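Can my practice drop me from the NHS list for missing one check-up?

Posted by Corina Riedl

I've been with the dental practice in Plarkstead for years, always as an NHS patient. I missed a check-up in February through illness and rang the same morning to tell them. When I tried to rebook, the receptionist said I'd been taken off the list and could only be seen privately, at 98 pounds for a first appointment.

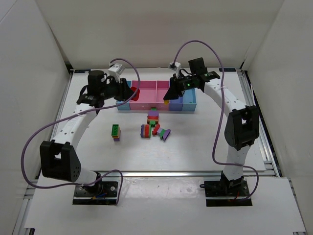

I've had no letter or text about this. Are they allowed to do it, and is it worth complaining? The next nearest place is in Prallivach, 21 miles away, and I don't drive.

Willy Van Loon

Strictly speaking you aren't registered with a dentist the way you are with a GP. A practice only has to look after you for the course of treatment you're on. After that they can decide whether to offer you another one on the NHS. Many keep a list of regulars, but it's their own list and their own rules.

I would still write to the practice manager. Say what time you rang and ask for a copy of their missed appointments policy.

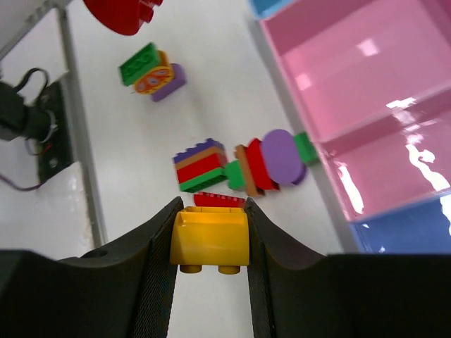
Ask as well whether they are taking any NHS patients at present. If they are, ask why you were refused. If the reply is no help you can take it to your local integrated care board, which handles complaints about NHS dentists in England. Keep copies of everything.

Auer

Same happened to my mum after 2 missed ones. She ended up paying 100 for a filling. Try ringing first thing, they sometimes get cancellations.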